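Workshop notebook, Undedham
Oct 2, 2025
Entry by Ekaette Ogbonna

Well, the tape situation has finally been dealt with, or at least a good start has been made on it! Chibuzor and I turned out the long drawer this morning and found far more rolls than either of us would have guessed, quite a few of them with the end stuck down so well that we sat at the window with our fingernails for a good 20 minutes getting them going again. (Folding the end over on itself makes a tab. I have written this in the notebook before, in March I think, and I am as bad at it as anybody.)

What set all this off was Rhodri hunting for the clear tape on Tuesday when the Andetti parcels had to go out, and ending up closing the last one with the brown paper sort, which lifted at the corners before he had even written the label. He was very good-humored about it, but it did seem silly with a drawer full of the stuff.

So, the dish rack. Sang Hứa had the idea, and I was doubtful, I'll admit. The tines are meant for plates, but a roll of tape stands up between them very nicely, and you can see what you have without lifting anything else out. The drawer always ended up as a heap with the useful one at the bottom, and the side of every roll picked up fluff.
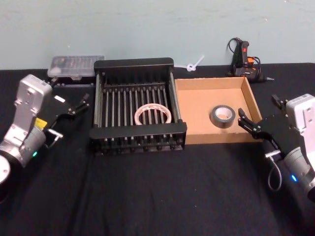 The wide rolls are another matter. Duct tape is heavier and I would sooner keep it in a cardboard tray, where it can lie flat and not lean on its neighbors. Vusumuzi thinks everything should go in the rack, whatever the width, so that people have one place to look. He may be right. We agreed to leave it as it is until the Ojo order is packed and then ask whoever did the packing.

The black cloth shows every bit of lint, and I went over it with the sticky side of some old masking tape, which worked better than the brush we bought for the purpose. I still rather like it under the rack, though, and it's kinder to the tabletop than bare metal feet would be. The wall behind could do with a wipe too, next time one of us has a bucket out.

Still to do:
- Ask Zasov for the price on a second rack, same size
- Throw out the 3 rolls that split when we peeled them (they're in the box under the sink)
- Labels for the tray, big letters please, Chibuzor
- Find the good scissors!!

Recent entries
Glue pots, and which lids fit
Shelf 39 cleared at last
String, twine and the Ojo parcels
Where the sandpaper went

Undedham Workshop Notebook | Contact: ext. 233 | Back to top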